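August 31, 2025
By the Bakport reviews desk

Minutes of the contributors' meeting

1. Last minutes
Agreed without changes. The archive clean-up begun in March is finished, and what a relief! All 2245 gay video reviews now have a working studio link and a proper performer credit.

2. Age checks
The Tekwood age check goes live on every page with stills or trailers – text reviews sit behind it too. Testing went really well and the sign-in is much quicker than the old one.
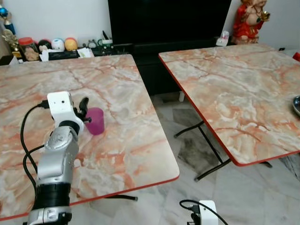 Would regular readers have to prove their age every visit? No, the check lasts until they log out, and the help page will say so in large type.

3. Kundosura
Lots of love for the new series. Everyone who has watched it liked the slow build-up and the chemistry between the leads, and the locker room episode was the clear favourite. We'll review all 4 episodes separately, then run a longer piece on the whole thing. Scores stay out of the headlines. 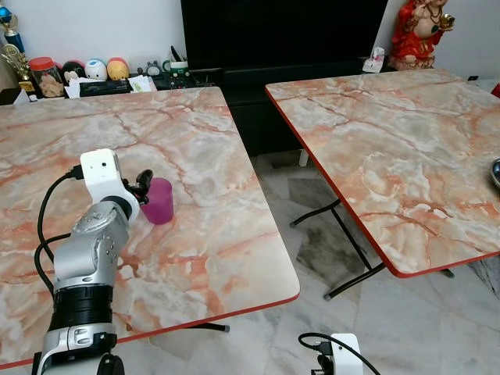 Visser asked that the plot twist in the last episode be kept out of the opening paragraph, and that performers be credited by stage name only. Both agreed.

4. Review length
The limit goes up from 250 words to 300, hurrah. Long features can run to 1250. Please keep tagging condom use and fetish content at the top, as readers use those tags more than anything else on the site.
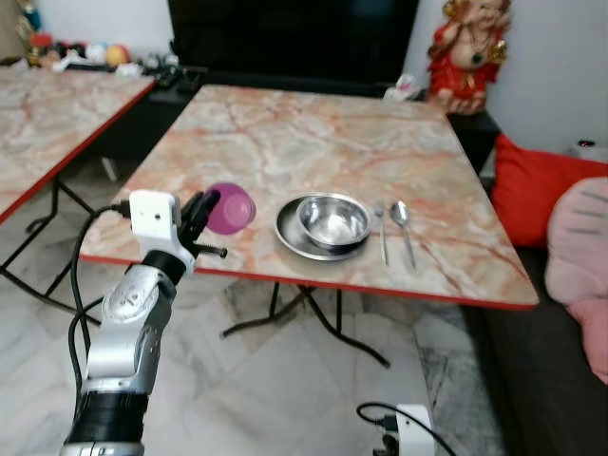 Anything older without tags can be sent back to the desk in batches, oldest first, and we'll fill them in as we go.

5. Any other business
Reader poll for favourite newcomer – yes please! Nominations open with the next newsletter.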